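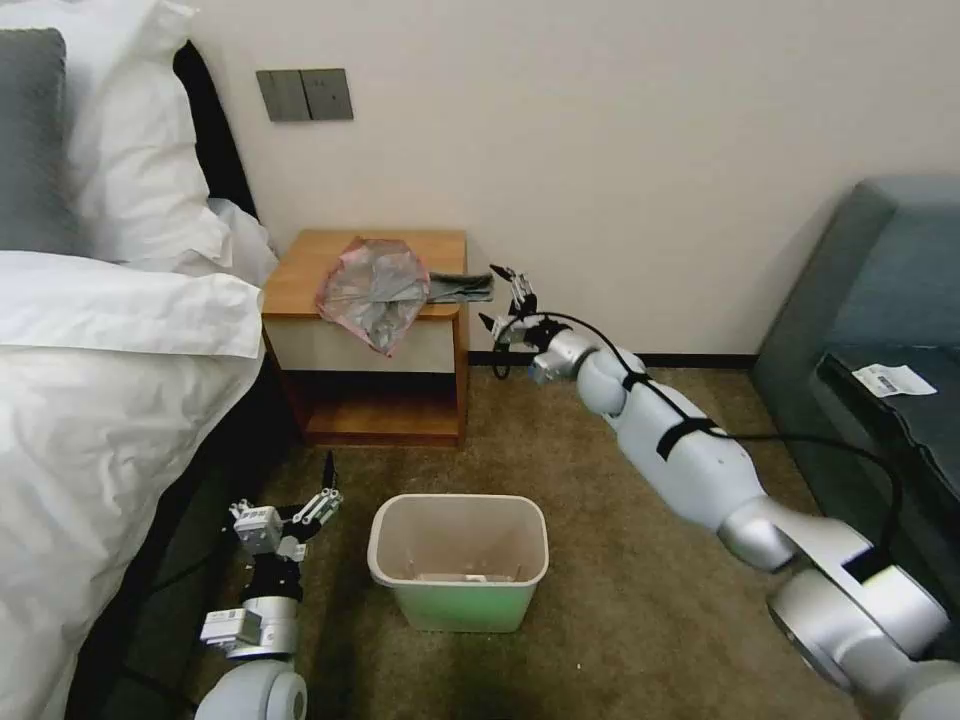 The bag, the bin and the two arms, bedroom corner, 5th August.

Such a long day, and such a good one, and I want to get it down before I fall asleep with the pen in my hand. I finally got my turn at the handles! Thoa Vũ had been doing all the trash work up to now, and she is so quick and tidy at it that I'd been a little afraid of going after her. She sat next to me the whole first hour with her tea and only reached over twice.

The job is simple to say. Bag on the nightstand, bin on the carpet, and the robot should end up knowing how to put the one into the other. You hold a handle in each hand and the two arms copy you, and everything you do gets saved so that Pidine (our name for the learning program, don't ask me who picked it) can study it later. So really I'm a teacher who isn't allowed to talk. If I dither, it learns dithering. Thoa told me that on my first morning back in May and I've thought about it every day since, even when I'm doing dishes.

My first tries were dreadful. I kept wanting to look down at my own hands instead of at the screen, and of course my hands aren't where the work is. The right arm has that long reach toward the nightstand, and I'd bring the fingers in too low and bump the edge of the top, or too high and close them on nothing at all. Those little black fingertips don't tell you anything either. There's no feeling coming back through the handles, so you have to watch the plastic wrinkle and decide from that whether you've got it. Szabolcs Kovács says you grow a sort of second touch in your eyes after a few weeks. I would like mine to hurry up.

Then there's the cloth. It lies right beside the bag, and the right gripper comes to it first, so I picked up the cloth by mistake more often than I'd like to admit on paper. Cường Tôn was very kind and said those ones are worth keeping if I put the cloth back down nicely and go on, so the robot can see what recovering from a mistake looks like. I hadn't thought of it that way and it cheered me up no end. After that I stopped flinching every time something went wrong and I think my hands got slower and better.

We changed the plan after lunch. I'd been trying to do it all with the right, lifting the bag by its pinkish edge and swinging it over, and the bag kept swaying about like a jellyfish. Thoa said to let the left arm help: one side holds the mouth of the bag open, the other tucks the bottom down into the bin. Well! It's just how I do it in my own kitchen and it had never crossed my mind that I use two hands for it. The left one has to come across from beside the bed, and you must be careful to keep it clear of the duvet. Once I dragged a whole corner along with me and had to stop and make the bed again. I must have smoothed that white fold a dozen times today. My mother would be proud.

The count on the board tonight is 80 saved, with 14 of those mine, and Nizar Sfeir wants 100 before we let Pidine try anything by itself. He went through six of mine with me at the end, played slowly, and I could see myself hesitating over the nightstand every single time, the gripper hanging there open as if it had forgotten what it came for. He didn't say a word, just let me see it. He did like the two-handed ones. He wants me to start each one from a slightly different place tomorrow and to move the bin a bit between tries, so it doesn't learn one spot on the carpet by heart.

My shoulders are sore in a place I didn't know I had. Thoa says to drop my elbows and to stop holding my breath, and I do hold my breath, I caught myself at it on the bus home with nothing in my hands at all. I wrote to Aino Rissanen about the whole thing while my soup was warming up, a much too long message, and she wrote back asking when it could come and do her bins. I told her she'd have to wait her turn behind me.

Tomorrow I'm to be in early and do a few just for warming up, not saved. I must remember the cushion for the chair, and to bring back Thoa's mug, which came home in my bag somehow.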